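Last updated: February, 16:40

Noemi Pennington
Right, a thread about desk tidying, because I've now read 113 pages of the Zaugg guide to a calm table and I have doubts.

The guide says every surface needs "a landing place, a light and a rest for the eye". We have one white table against one white wall. My eye has been resting for months.

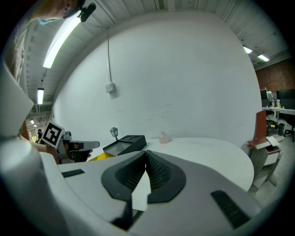
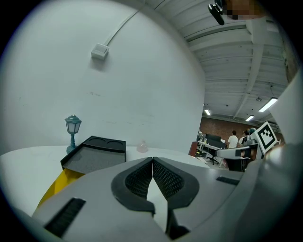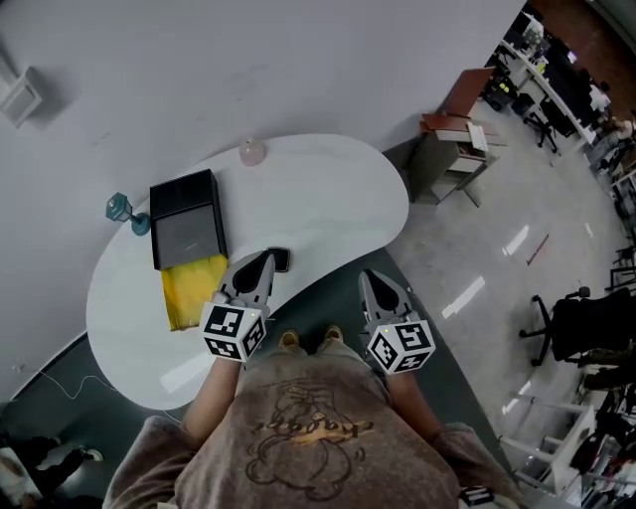 The teal thing is my main complaint. Flurina calls it a lantern, Getsemaní calls it a candle holder, and either way it's apparently the "light". I have yet to see anyone read by it.

2/ Next, the tray. I was promised a tray would stop things spreading. In my experience a tray is where you put the things you can't be bothered to take upstairs, and then you own a tray as well.

3/ Phones. The guide wants them face down "so the table can be quiet". A phone buzzing face down on a hard top is louder, if anything. Try it.

4/ Yellow cloth: fold it and tuck it out of the way, says chapter two. Mine never stays tucked. I wipe the table with it, which I suspect is frowned upon.

5/ A small pink glass thing by the wall is meant to soften a hard corner. Our table hasn't got corners, it's shaped like a kidney. I asked Ingeborg what it was softening and she said "the mood".

6/ I'll give them the rug. Dark green on a concrete floor does look better, and my feet are warmer. That's one point out of the whole book.

7/ Someone has asked about cost. Zovard wanted 159 for a "surface set" and we didn't buy it. Þórarinn reckons he could match it for some 70 at the Randthorpe market - he said the same about the curtains, and we have no curtains.

8/ The cabinet with the wooden top is where tidying really happens here. Open drawer, put white things in, shut drawer. Well, the last bit is optional.

9/ Will I keep it up? I've agreed to 2 weeks. The lamp or holder or whatever it is can stay until then, but if it goes over once more while I'm wiping I'm moving it to the windowsill at home.

10/ And no, I'm not reading the Jiren one on wardrobes. Please stop sending it to me.

Recent posts
Do drawer dividers do anything?
The curtains, part four
Randthorpe market: what I didn't buy
Against decorative bowls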